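The order came down at six in the morning, which is when orders came down that year. Every holder of a blue card who had landed at Fotonville after midnight was to be kept in the arrivals hall until further notice. I was a holder of a blue card. I had landed at ten past twelve.

"It's temporary," said the officer at the rope.

"How temporary?"

He looked at his sheet. The sheet had one paragraph on it and he read it twice, moving his lips.

"It doesn't say."

I had lived in the city for 14 years. I had a lease, a dentist and a library fine. I explained this to him, and he nodded the way people nod at a street musician. Behind me a woman with two suitcases asked whether the order covered people from Surkar, or only people who had passed through Surkar on the way to somewhere else. He said that was a good question. He wrote it down, on his hand.

By eight there were cameras outside the glass and a man from the Ministry inside it. The man from the Ministry wore a good coat. He told us the policy was sound and the country was behind it. The rollout, he said, had been uneven.

"Are we the rollout?" the woman asked.

He said he wouldn't put it like that.

They gave us water and a form. The form was numbered 2112 and wanted to know the purpose of my visit. I wrote that I lived here. There was a second box for the intended length of stay, and I left it blank, then worried about that, then wrote "see above." 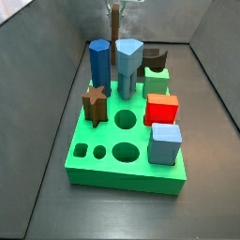
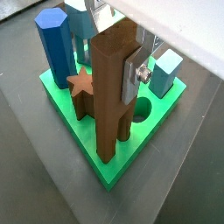
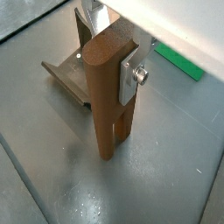 At noon a lawyer got through. She worked for a firm called Dimitriou and had a stack of business cards and a voice gone hoarse from the parking lot. She said a judge was reading our papers that very minute. I asked which papers, as mine were in a plastic tray behind the desk. She said it was a figure of speech.

The radio on the desk said 400 people were being held. Then it said 18. The officer turned it down.

"Which is it?" I asked.

"Depends who you count," he said.

The judge ruled a little before dark. Somebody's phone had it first, and a cheer went along the rope – a thin one, because we had cheered at three o'clock for a ruling that turned out to be about Druretti, a different airport. This one was ours. It said we could not be sent back. I read it over the woman's shoulder, all the way down, looking for the part where it said we could go in.

"Does it say that?" she asked.

"Not that I can find."

The man from the Ministry put on his coat and told the cameras that the system had worked. The officer moved the rope four feet closer to the door and hooked it up again.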